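Clearing the desk: snack packets, glassware and the grommet hole

January 2022

I have been keeping notes on how long it takes to return a desk to a usable state after a break. The desk in the back room at Trumarside is a plain light wood-grain top with a cable grommet near the far edge. It gets used for tea as often as for work, and the two uses leave different residues.

The usual load is small. A typical break leaves a snack packet and a mug. Neither is difficult to deal with, but they behave differently when you pick them up, and the order matters more than I expected.

Packets first. A crumpled packet has no fixed shape and very little weight, so it moves if you brush past it. It also holds crumbs. If you lift it by the closed end, the crumbs go on the desk and you have added a wiping step. I now pinch it near the opening and keep that end up all the way to the bin. Folding it flat beforehand saves space but costs time, and the foil sort spring back open anyway.

Glass second. A clear mug is easy to overlook on a pale surface, particularly under a ceiling light, where the rim shows up well and the rest does not. I take it by the handle if the handle faces me and round the body if it does not. Turning it on the desk to reach the handle leaves a ring if the base is damp.

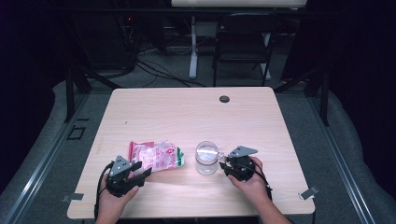

Zodwa Nkosi prefers to take the mug first, on the grounds that it is the only thing that can break. I tried her order for a week. It was slower for me, as I walked to the sink and then came back for the packet, whereas the bin is on the way to the sink. With the bin on the other side of the room she would probably be right.

Over 70 clearances the median was 7 seconds, not counting the walk. The slow ones all involved crumbs. Two packets went down behind the desk and had to be fished off the carpet, and I have left those out of the median.

The grommet hole is the remaining problem. Crumbs wiped towards the far edge go straight down it. Wiping towards the front and catching them in a cupped hand avoids this. Unathi Dlamini has suggested a cover, and I have ordered one from Fendow, which should arrive in February. I need to measure the hole again before then, as my first figure was taken with a school ruler.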